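Lapointe Summer Sublets: Frequently Asked Questions

Last updated May 22, 2026

Lapointe matches people leaving Trernbridge for the summer with people who, for reasons of their own, want to be here in July. Read this before writing to us. We answer everything, but slowly, and with a faint sigh if it was on this page.

Who can list a place?

Anyone whose lease allows subletting, or whose landlord has said yes in writing. "He seemed fine with it in the elevator" has been tried. We need the letter.

What does it cost?

Listing is free. When a match goes through, the person leaving pays $35 and the person arriving pays $35. If it falls apart before the keys change hands, you both get your money back and we get the experience.

How much can I charge?

Up to your own rent and no more. If you pay $900 a month, you can ask $900 a month. You can't ask $1000 because you bought a nice shower curtain. Utilities may be split out if you say so in the listing and can show last summer's bills.

Is there a deposit?

Yes, $445, the same for a studio as for a three-bedroom. Selum holds it, not us and not your host, and it goes back within two weeks of checkout if no claim is made. Claims need dated photos from move-in and from move-out. Take both sets. People are very good at the first set.

Can I see the apartment first?

If you're in town, ask the host for a visit. If you're not, ask for a video call and have them run the taps and open the closets. A host who won't open a closet has told you something about the closet.
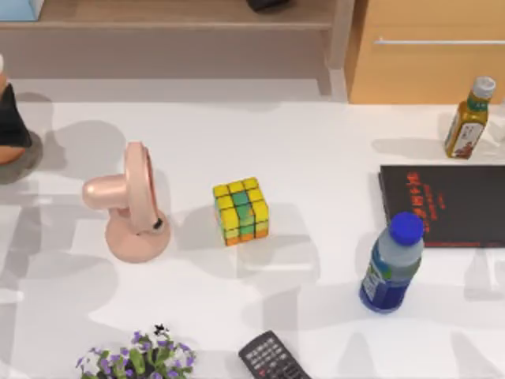
LIVING THERE

Does the apartment have air conditioning?

Check the listing. Most of the older buildings near the river don't, and the ones that do have a window unit with opinions. A fan goes in the "cooling" line as a fan. Hosts who write "naturally breezy" will be asked to edit.

What should the host leave behind?

Bed, table, chairs, working stove, enough dishes to eat off, and one empty closet or dresser. Small household stuff can stay out if you don't mind it being used. Anything you'd cry over should go to your mother's.

Can I use the food in the cupboards?

Salt, oil and spices, yes, unless told otherwise. The good coffee is between you and your conscience – and your host's review.

Do I have to water the plants?

Only if it's in the agreement. We suggest a limit of six. One listing last year came with a four-page watering schedule and is still looking for a taker.

What about pets?

The building's rules apply first, then the host's. A cat that comes with the apartment has to be mentioned in the listing, with its name and its habits.

I locked myself out. Now what?

Call the number on your key card. That's Javex, the locksmith we use, and the visit is on you. Please don't try the fire escape. It's attached to someone else's bedroom.

Can I stay past my end date?

Ask the host at least two weeks ahead, in writing. If they're coming home, no. Summer sublets can't run beyond the first of November under any circumstances, including yours.

My question isn't here.

Use the contact form and put the listing number in the subject line. Replies take up to three working days, longer in the last week of the month, when the whole town is carrying a mattress.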